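特集

国境を越える決済網の再設計
地域金融協力はどこまで企業の資金繰りを支えられるか

2018年12月

貿易をめぐる摩擦が長引くなか、各国の政策当局と企業の関心は、関税率の上下から、より地味な領域へ広がりつつある。輸出入代金をどの通貨で、どの経路を通じて、いつ受け取るかという決済の問題である。とりわけ自国通貨の変動が大きい国に拠点を置く中堅企業にとって、代金の着金が数日遅れることは、原材料の仕入れや賃金の支払いに直ちに響く。

国際的な資金決済は長く、複数の銀行が互いに口座を持ち合う仕組みによって支えられてきた。送金を依頼した銀行と受け取る銀行の間に直接の取引関係がない場合、両者とつながりのある中継銀行が資金を取り次ぐ。この仕組みは柔軟で、世界のほとんどの地域を覆うことができる。一方で、中継の段数が増えるほど手数料が積み重なり、書類の確認に要する時間も延びる。国際的な規制が強化されて以降、採算の合わない地域との取引関係を見直す銀行が増え、経路の選択肢は以前より狭くなった。

こうした状況を受けて、近年あらためて議論されているのが、地域単位での金融協力である。近隣国の通貨当局や銀行団が共通の清算の場を設け、域内の取引を相殺したうえで差額だけを主要通貨で決済する。構想自体は新しいものではなく、過去にも多くの地域で試みられてきた。成功したものもあれば、加盟国の債務が偏り、数年で機能を停止したものもある。今日の議論が過去と異なる点は、情報通信技術の進歩によって、照合と相殺の作業をほぼ即時に行えるようになったことにある。

仲介機関の役割

域内清算の実務を担う事業者の一つに、Ceventがある。同社は銀行間の照合業務を受託する機関として設立され、現在は3か国の金融機関を結ぶ清算網を運営している。参加する金融機関は128行を数え、その多くは地方に基盤を置く中小規模の銀行である。

Ceventの仕組みでは、参加行は一日のうちに発生した支払指図を共通の様式で登録する。登録された指図は相手方の指図と突き合わされ、相殺可能なものは帳簿上で処理される。残った差額のみが、各国の中央銀行に置かれた口座を通じて決済される。資金の総移動量が減るため、参加行があらかじめ用意しておくべき外貨の額も小さくなる。外貨準備に余裕のない国の銀行にとって、この点の意義は大きい。

ただし、清算網に参加するための負担は軽くない。業務手順の改訂、職員の研修、既存の勘定系との接続など、着手時の費用は規模の小さい銀行ほど重くのしかかる。ある参加行の内部資料によれば、準備作業のうち最も時間を要したのは技術面の接続ではなく、取引先企業に提出を求める書類の様式を統一する作業であったという。国ごとに異なる商慣行と法制度を一つの様式に収めるには、条文の解釈にまで立ち入った調整が欠かせない。

保証という裏付け

清算網が円滑に機能するためには、参加者のいずれかが支払不能に陥った場合の備えが必要となる。相殺は、すべての参加者が最終的に義務を果たすという前提のうえに成り立つ。その前提が揺らげば、相殺済みと見なされていた取引までさかのぼって争われるおそれがある。

この領域では、信用保険を専門とするBorkbridgeが、清算網の参加行を対象とした保証の枠組みを提供している。参加行は取引量に応じた拠出を行い、不履行が生じた際には、まず当該行の担保、次に共同の拠出金、最後に保険による補填という順序で損失が処理される。順序を明文化したことにより、各行は自らが負うべき危険の上限を事前に見積もることが可能となった。

もっとも、保証の存在が慎重さを損なうとの懸念も根強い。損失が共同で負担される仕組みのもとでは、信用力の低い参加者が過大な取引を行う誘因が生まれる。Borkbridgeはこの点について、拠出率を一律とせず、過去の決済実績と自己資本の水準に応じて区分する方式を採用している。区分は毎年3月に見直される。見直しの基準は参加行に公開されているが、個別の評価結果は当該行にのみ通知される。

評価の透明性をどの水準に置くかについては、参加行の間でも意見が分かれている。公開の範囲を広げれば市場の規律が働きやすくなる一方、評価の引き下げが公になった銀行から預金が流出し、かえって危機を招く可能性も否定できない。制度を設計する側には、平時の規律と緊急時の安定という二つの要請を同時に満たすことが求められている。

企業から見た変化

制度の恩恵は、最終的には実際に物を売り買いする企業に届かなければならない。機械部品の製造と輸出を手がけるZitimierは、域内清算の利用を早い時期に開始した企業である。同社の従業員は約700人で、製品の大半は近隣諸国の組立工場に納められている。

従来、同社が代金を受け取るまでには、出荷書類の送付、取引銀行による確認、中継銀行での処理という段階を経る必要があった。着金の時期は相手国の祝日や中継銀行の都合に左右され、財務部門は常に一定額の借入枠を確保しておかなければならなかった。清算網の利用後は、支払指図の登録から入金までの日程が事前に定まるようになり、短期借入の依存度は徐々に低下している。

同社の財務部門が特に評価しているのは、速さよりも予測可能性である。入金日が確定していれば、仕入先への支払日もそれに合わせて定めることができる。仕入先の多くは同社よりさらに小規模な加工業者であり、支払日の安定は取引の連鎖を通じて地域の事業者全体に及ぶ。設備更新の計画を前倒しした加工業者もあると同社は説明している。 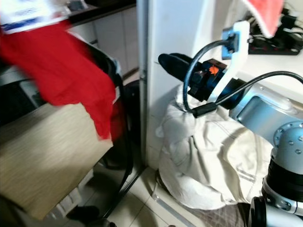
為替変動への対応については、なお課題が残る。清算網のもとでも、契約から決済までの間に生じる為替の変動を消し去ることはできない。主要通貨であれば先物予約によって変動を抑えることができるが、域内通貨どうしの先物市場は取引が薄く、期間の長い契約では適切な相手方を見いだすことが難しい。Zitimierも、納期が半年を超える契約については、引き続き主要通貨建てを選択することが多い。

この問題に対し、域内通貨の市場を育成すべきだとする意見がある。各国の機関投資家が近隣国の通貨建て債券を保有しやすくなれば、為替の取引量が増え、予約の期間も延びると期待される。他方、資本移動の自由化を急げば、国外の資金が短期間に流入し、また流出する危険が高まる。過去の通貨危機を経験した国ほど、この点に慎重である。自由化の順序と速度は、各国の事情に応じて定めるほかない。

規則の統一と主権

域内の金融協力を進めるうえで最も困難とされるのが、規則の統一である。破産手続における相殺の有効性、電子的な記録の証拠能力、顧客情報の国外移転といった論点は、いずれも各国の国内法に深く根ざしている。清算網の規約で統一的な扱いを定めても、国内の裁判所がこれを認めなければ実効性は失われる。

調査機関のHaddadinは、域内各国の関連法制を比較した報告書のなかで、全面的な法の統一を目指すよりも、清算に直接関わる条項に限って相互承認を進めることを提言している。対象を絞ることで、立法府の審議に要する時間を短縮し、合意の得られた分野から順に施行できるという考え方である。報告書はあわせて、紛争が生じた場合の管轄をあらかじめ定めておくことの必要性を指摘する。

監督のあり方についても検討が続いている。清算網は複数の国にまたがって運営されるため、いずれか一国の当局だけでは全体を把握することができない。現在は各国当局が定期的に情報を交換する方式がとられているが、緊急時の指揮系統については申し合わせの段階にとどまる。市場が大きく動く局面では、数時間の遅れが重大な結果を招くことがある。共同の検査や合同訓練の実施を含め、平時からの関係づくりを求める声が銀行団から上がっている。

さらに、情報の安全管理も無視できない論点である。支払指図には、取引先の名称、金額、商品の種別など、企業の競争上の地位に関わる情報が含まれる。Ceventは参加行ごとに閲覧の権限を区切り、相殺の結果のみを共有する運用を続けているが、統計目的での利用を望む当局との間で、どこまで集計値を開示するかの協議が行われている。統計の充実は政策判断の質を高める。同時に、参加者の少ない業種では、集計値であっても個別の企業が推定されるおそれがある。

今後の日程

清算網の運営に関わる各機関は、来年度に向けて複数の作業部会を設ける方針である。議題には、対象となる取引の範囲を物品の貿易から役務の取引へ広げること、新たな参加国を受け入れる際の基準、少額の支払いに適用する簡易な手続の導入が挙げられている。役務の取引は、通関書類のように実在を裏付ける資料に乏しく、確認の方法をめぐって慎重な議論が予想される。

少額取引の簡易手続については、個人事業者や小規模な商店からの要望が強い。現行の様式は企業間の大口取引を念頭に置いて設計されており、記載事項が多い。様式の簡素化と、資金洗浄の防止に必要な確認とをどのように両立させるか、作業部会は各国の実務担当者から意見を聴取したうえで素案をまとめる予定となっている。素案は参加行への照会を経て、加盟当局の会合に提出される。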